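# Laundry corner, the October gallery

The folding pages are always my favourite ones to put together, and this month's lot has been a joy. Old T-shirts, mystery socks, jumpers that need a whole table to themselves — I love all of it! For anyone new, this gallery is where we keep pictures of washing at every stage between the basket and the drawer. It sits alongside the Wemard pages on shelves and cupboards, which are well worth a wander if you like seeing how a full airing cupboard gets put back together.

The theme this time is mixed loads. I've always had a soft spot for them, because you never know what's coming out next, and a big dark thing can hide a surprising number of small bright things.
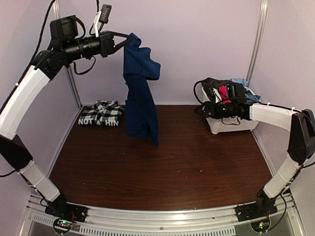 *Navy held up high, checks already folded, and a white basket with plenty still to go.*

Look at the twist in that navy one! A long crumple like that is so satisfying to shake out. I like to find the shoulders or the waistband first, give it two good flicks and let the weight of the cloth do the rest. The black-and-white checked shirt has lettering on it too, with "NOT" on one side and "HIN" on the other, and I'm very taken with it. And there's a lovely bit of light blue at the back of the basket, with a pinky red near the front to cheer up the darks.

The gallery now stands at 1,237 pictures, so we're well on the way to 2,000. I'd love more towels, more bedding (fitted sheets especially, however they come out) and anything with buttons. Five of the older sets have moved over to the Flakon page, where the knitwear lives, and the Väisänen album has all the ironing.

New pictures go up on Friday — mostly pillowcases, and there's a striped one I can't wait to show you.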